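I've been meaning to write up my hairbrush routine ever since my friend Aoi asked how I keep mine from turning into little felt blankets (her word, and a fair one). We have long hair times three in this house, plus a dog who isn't supposed to be brushed with our stuff but sometimes is, so I clean a lot of brushes. I do them all on Sunday evening while something's in the oven.

## Getting the hair out

Start dry. Wet hair mats down around the base of the bristles and you'll be there all night. I use the tail end of a rat-tail comb – slide it under the hair near the edge, lift, and keep working toward the middle until the whole mess comes up in one piece. Very satisfying! If it's really packed in, snip across it with nail scissors first, but keep the tips flat so you don't trim the bristles too.

## Washing

Vented brushes are the easy ones. The water runs straight through, and you can get at the lint from the back as well as the front. I squirt a little shampoo into a bowl of warm water, swish the head around for a minute or two, then go over it with an old toothbrush. Get into every groove on the back, which is where the hairspray gunk likes to hide (mine had a gray line in there for months before I noticed).

A pink detangling brush like this one, with the looping open channels, takes me less time than making toast.
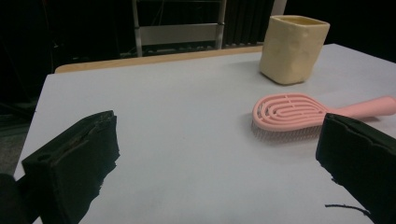
## Drying

Shake it hard over the tub, then lay it bristles down on a towel overnight. Please don't put it on the radiator. I warped a perfectly good handle that way last December and it has wobbled ever since. Wooden and cushioned brushes shouldn't be soaked at all, by the way. Just dip the bristle tips and wipe the rest with a damp cloth.

## Where they live

I used to stand ours up in a mug by the sink, and the bottom of that mug was a horror. Now they lie flat in a drawer with a washcloth under them, and the cloth goes in with the towels every week. Hair ties get a small pot of their own, with the lid off so people will use it. Bobby pins I've given up on. I bought a card of 25 in the spring and I can find two.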